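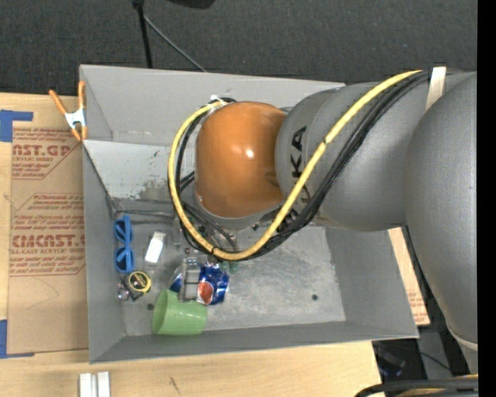 A KUKA arm over the picking bin at Yammine's workshop in Clernbridge, with a Pepsi can, a green cup and a tape measure among the things inside.

Clernbridge software shop opens up its bin-picking planner

CLERNBRIDGE — A small software company on the east side of town has released the second version of Bruso, the program it has been writing to help robot arms pick mixed household items out of a bin, and for the first time it is letting anybody download the whole thing and poke around inside it.

Yammine, which works out of the old seed warehouse behind the bus depot, put Bruso 2 online Monday morning. By the time the coffee had gone cold, the people in the workshop were already answering messages from a technical college in Ornudbridge that wanted to know whether it would run on their older arm. (It should, with a bit of patience and a different settings file.)

Bruso doesn't build or sell any machinery. It sits between the camera and the arm. A picture of the bin comes in, along with a depth reading, and the software has to work out which lumps are separate objects, which of them can be reached, where the fingers ought to close and how the arm can get down there and back up again without bumping a wall. All of that has to be settled before the arm starts moving, and a good deal of it gets checked again on the way down.

Nermina Leka wrote most of the planning side. She grew up in Ornudbridge and came to Clernbridge for what was meant to be a summer job, and she is the sort of person who will happily stand by a bin for an afternoon and tell you what the software thinks of every item in it.

"People imagine the grabbing is the hard part, and I suppose I did too when I started," she said. "But a lot of my week goes into the walls. You have a cup that has rolled up against the side, and a person would just tip it out with one finger and never think about it. The planner sees a cup, and it sees a wall, and it sees a hand that is fatter than the gap between them, and it used to simply give up and go on to the next thing."

The new version gives up less often. When every direct grasp on an object runs into a side of the bin, Bruso 2 looks for a nudge instead — a short sideways push that would bring the object out into open floor, where it can be picked up the ordinary way. Leka calls these moves "shoves" in the code, and in the manual, and pretty much everywhere else. The first working shove took her the better part of last winter.

Cables were the other headache. The lines that run along an arm to the gripper sway and bulge as the joints turn, and the earlier Bruso treated the arm as though they weren't there. That made for tidy plans on the screen and some snagged cables in the workshop. The new version wraps a soft envelope around the arm in its model of the world, and users can make that envelope fatter or thinner to suit how their own cables are run.

Hussam Zein looks after perception, meaning the part that has to make sense of what the camera sends. He keeps shelves of ordinary things bought at yard sales and the dollar store, and he has strong feelings about sunglasses.

"A pair of dark lenses is a wonderful thing for annoying a depth camera," Zein said. "You get holes where the lenses ought to be, and then the software decides it has found a strange thin wire with nothing attached to it. Clear plastic is the same kind of trouble. A crumpled can is better, because there's print all over it, but then you squash it a little differently and it's a new shape again."

His answer, worked out over many evenings and a fair number of sandwiches at his desk, was to stop asking the software to fill in the holes with a guess. Bruso 2 marks those patches as unknown and carries the doubt along to the planner, which can then choose a grasp on a part of the object it is more certain about. If there is no such part, it can ask for a second view from another angle. It makes the program slower on some items, and Zein says he would like that time back eventually, but he prefers a slow pick to a dropped one.

The release comes with 1,193 recorded bin layouts, each with its camera data and the plan Bruso chose, so that other people can run their own software against the same jumbles and compare. Around 700 of them include at least one item that the first version failed to plan for. Leka insisted on keeping those in and marking them clearly, and the notes that go with them are quite frank. One just reads "no idea, ask Hussam."

There is also a replay tool, which may be what most newcomers open first. It lets you step through a plan and see each grasp the software considered, with the rejected ones grayed out and a line of plain text giving the reason. Zein had wanted it for his own debugging and was a little surprised when a class visiting from the high school took to it straight away and spent most of their hour hunting for the silliest rejected grasp they could find. (The winner involved a tape measure and would have sent the wrist through the table.)

Yammine will go on charging for support, and it has 4 paying customers, all of them in parts sorting and returns handling. The company would not name them. Leka said those customers were told about the open release well ahead of time and that one of them has already sent in a fix for the settings screen, which she merged over lunch.

The next piece of work is already on the whiteboard. Shoves are planned one at a time at present, so an object wedged behind another object can still leave the arm going around in circles until a time limit stops it. Leka wants the planner to think a couple of moves ahead, and she hopes to have something to show by August, though she laughed when she gave the month and asked that it not be printed too large.

An open evening is planned at the warehouse once the parking lot has been resurfaced. Visitors will be welcome to bring something small from home for Zein's shelves, and he has asked, very kindly, that it not be another pair of sunglasses.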